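4.2 Comparing the two finger pads

Okay, so on to the part we had the most fun with, and also the part that ate most of February. We wanted to know whether the soft finger pads from Rokdale would do better than the plain hard ones that ship with the Ornby gripper, with everything else left alone. Same arm, same controller, same wrist camera. The task is putting a little flag on a black stick into its round base, and I picked it because it's harder than it looks! The stick is thin, the cloth gets in the way of the camera, and a stick lying on a metal plate has very little room under it for a fingertip. We ran 2,000 attempts in all, split evenly between the pads, and the start layouts were mixed up as we went (Figure 3a).

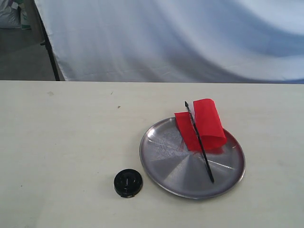

One reader of our draft, from the Falholm group, wrote back that a steel plate was an unfair surface for hard fingers. Their own hard pads skid on anything shiny, and they wanted to see the numbers with the plate left out before believing a word about softness. Fair enough, so we split the results that way too. The gap between the pads got smaller on the bare table, but it didn't close.

Over all the attempts we counted 1,068 full successes, meaning the stick was in the base and stayed up after the fingers let go. The soft pads earned the larger share of those. What surprised me was where the hard pads lost out. I had expected trouble at the hole, with the tip of the stick hunting around for it, and yes, there was some of that. Most of the failures came much earlier, though, at the pick. The hard fingers would close, the stick would roll a tiny bit, and from then on the angle was wrong and the controller had no idea. With the soft pads the stick sinks in a little and stays where it was grabbed. Figure 3b is the wrist view with the flag in its base.

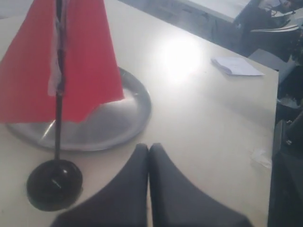
Haverford Manipulation Notes, corresponding author

I should say something about the controller here, as two people have asked me for the settings. We used the stock force limit for both pads and I didn't tune it for either one. That probably costs the hard pads a bit (a gentler close might have stopped some of the rolling), and I'd like to go back and try it. The closing speed was the same too. We did throw out 112 attempts from the very first batch, when the camera clock had drifted and the images no longer matched the arm positions. Those were replaced with fresh ones, so they aren't in the totals.

The camera deserves a grumble of its own. Mounted at the wrist, it sees the fingertips beautifully and the rest of the table only when it feels like it. Turn the wrist a little and a big pale object can fill half the view while the flag ends up behind a finger – as in Figure 3c, where part of the red and the top of the stick are still in sight on the right.

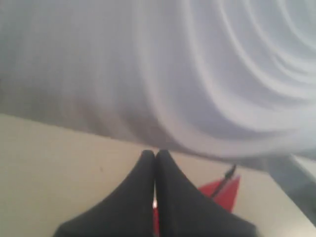 Views like that were hard on both pads, and I don't think any finger material is going to fix them. A second camera off to the side would be my first try. We have one on the shelf and a mount half drawn up, and the next round is planned at 3,000 attempts with both cameras running. I'd also like to swap in a thicker stick for part of it, so we can see how much of the soft pads' lead comes down to the rolling.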